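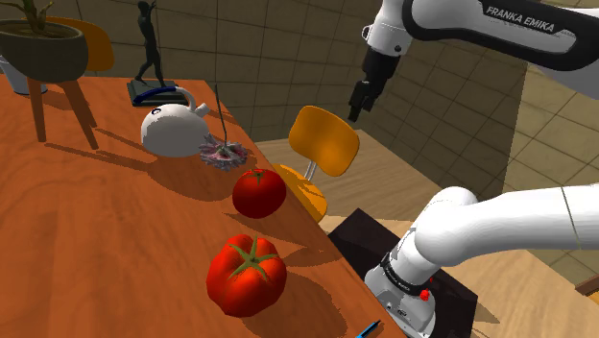
A potted plant on a wooden stand and a bronze statuette on a wooden tabletop.

Krisztina Somogyi has run the house clearance shop in Plemdale for six years, and she still prices everything by hand. The tags are brown card, the string comes from a hardware store in Clarkholm, and she won't use stickers.

"Stickers pull the finish off," she says. "I've seen a good table lose half its value over a sticker."

She started in February, in a unit with no heating. Her first sale was a box of 33 picture frames for $70. The buyer wanted the glass and left the frames behind, so she sold those again a month later.

Most of her stock comes from families emptying a parent's home. She says the hard part is the talking. "People want to tell you about the lamp. You let them. Then you make an offer, and it's usually lower than they hoped."

What sells has changed. Large wardrobes used to go in a week and now sit all summer. Small figures, plant stands and single chairs move quickly. The most she has paid for one piece this year was $225 – a writing desk from a farmhouse out at Holanda.

"I may have overpaid," she says. "It's still here."

She plans to stay in the same unit, which now has a heater, and to open late one evening a week from the fall.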